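Why Do Phones Get Leaked Before They Come Out?

Have you ever seen a picture of a phone that isn't in stores yet? I love those! People call them leaks, and I've been reading them since I was nine. 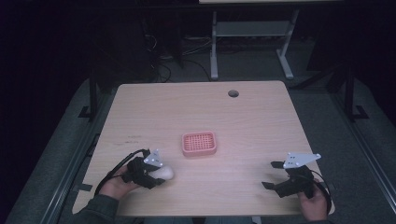
2 min read

So how does a secret get out? Let's pretend a company called Onton is making a new phone. Before anybody can buy it, lots of other people need to know its shape. Take Smadi, which makes cases. It wants its cases ready on day one, so it needs the size early — and every extra person who knows is one more person who might blab. 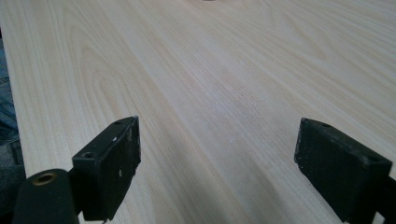 Omar Daher

Sometimes a leak is a drawing. Sometimes it's a list of parts, or a blurry photo of a box (I once stared at one of those for a whole lunch break). And plenty of leaks are just wrong! Last year I saved 80 rumors in a notebook, and I crossed out a lot of them by April.

When you read one, ask who said it first. Did they see the phone, or did they hear it from a friend of a friend? If three websites all copied the same post, that's still only one rumor. I put a little question mark next to those.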